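ok so a thread on how our pick and place cell at Rallby spent most of October trying to push its own finger through the board. long, sorry

1/ symptom: arm goes to a block, comes down, doesn't stop. presses. force limit trips, protective stop, everyone looks round

2/ happened 3 times in one afternoon. then not at all for two days. love that

3/ first guess was the gripper. swapped the fingers, re-zeroed, ran it again. same thing by teatime

4/ second guess, the Adach controller. logs were clean right up to the trip. it was doing exactly what it was told, the height it was told was rubbish

5/ found it in the end. depth values get packed into a buffer of 512 and when the vision side ran slow we read the tail of the LAST pick. so, tall block height, fine. short block, old height, wrong. crunch

6/ worse bit: the force limit was set to 100 newtons by someone at the Nollville site (ok, me) for a different job and never put back. thats a lot of push through one thin finger. nobody's hand was in there but it could of been
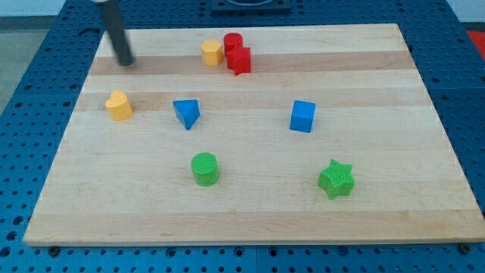

7/ test set is deliberately awkward now. mixed shapes, mixed heights, no neat rows. the yellow heart and the green star are the ones I watch, a cube forgives a bad grasp and a point doesn't

8/ fixes: timestamp check on every depth read, stale = no move. limit right down. guard stays shut while its running, yes even for "a quick look"

9/ Zacharopoulos cell next door has the same buffer code. checking that one tomorrow morning before anyone powers it up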